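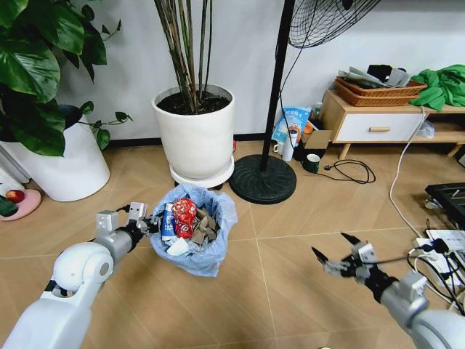 Jarmila Hájek

3/28/22

So the spreadsheet has 14 tabs now and I only understand nine of them. I've been trying to work out what a two-armed robot costs to have around, and I don't mean the sticker price, because the sticker price is the easy part (painful, but easy). It's everything that comes after you say yes.

The arms are the big line, obviously. I had quotes from Grirar and Lesus, and on paper they were so close that I nearly picked the one with the nicer PDF. Then I read the small print. Grirar includes the grippers and Lesus sells them separately, $1,868 for the pair, and you can't do a whole lot with an arm that stops at the wrist! That pretty much settled it.

The job I'm budgeting around is trash. Little household bin, light blue liner, crumpled wrappers and tissues and a paper cup. I wanted a chore I'd be happy never to do again, and also one where a fumble costs me nothing. Spyros Antoniadis, who has bought more of this stuff than I have, told me to pick the job first and let the job write the shopping list. I ignored him for two months and priced a tool changer I have no use for. Sorry, Spyros.

What the trash job needs is pretty modest – two parallel grippers, enough reach to get down to a bin on the floor, and fingers that can manage something as light and crinkly as a snack wrapper. No force sensors, no fancy suction. I took $400 off the total in one evening just by deleting things I'd added because they looked cool.

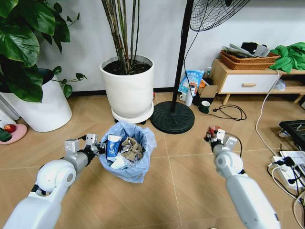 The boring lines

I had a row called "misc" with $20 in it. Ha! It's now called "floor stuff" and it's at $223, which covers a better power strip, longer cables, some clips to keep the cords out of the way, and replacement fingertips. If you've only got time to fix one row in your own budget, make it this one, and do it before you order anything.

Space is the other one I'd left off. My first plan assumed a nice clear square of tile, and who lives like that? There are planters and a fan and a cabinet to work around, and I'd much rather pay for a bit of extra setup time than move a big pot of dirt every morning. I put in two days for setup. Spyros says four. We've settled on three and I'm quietly expecting four.

Then there's the service plan. Quintela will do a yearly one and Pana bills by the visit, and I keep going back and forth. By the visit is cheaper if nothing breaks, and I have met me. I'm leaning toward Quintela for the first year, then looking at it again in June once I know how many times I picked up the phone.

Still to price: a second set of liners (I go through a silly number of those), and a spare bin. If anybody has a supplier they like for fingertips, leave it in the comments, I'm paying too much for mine.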